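Re: [pantry-list] Bulk flour, airtight or not?
From: Killian Royer
Date: Wednesday, October 2, 2024

> I switched everything over to the Zaltis canisters in June and the
> flour tastes fresher, no question. The vacuum lid is the reason.
> At 12 dollars each they pay for themselves within a year. Has
> anyone here regretted buying them?

I haven't bought any, so I can't regret them, but I have trouble with "no question." Fresher than what? If the old flour sat in a paper bag next to the stove, any tub with a lid would have beaten it. You'd need two batches from the same sack, one in the Zaltis and one in something cheap, and somebody else to hand you the bread.
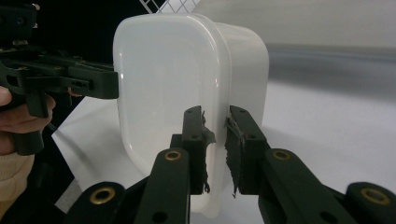
My bigger doubt is the payback math. White flour keeps for months in a cool cupboard, and I can't remember the last time I threw any out. A tall plastic tub, the milky white kind with rounded corners, takes up less shelf than a round canister, and you can write the date on the flat front with a grease pencil. Whole wheat is another matter, but I'd put that in the freezer whatever the lid claims to do.

The Titow page linked last week says "up to 2 times longer." Up to is doing a lot of work there. I read all 287 words of it and never found out what they compared it with.

If you still have a paper bag going, try the side by side and post what you get. I'd like to see it from someone who hasn't already paid for the set.

Killian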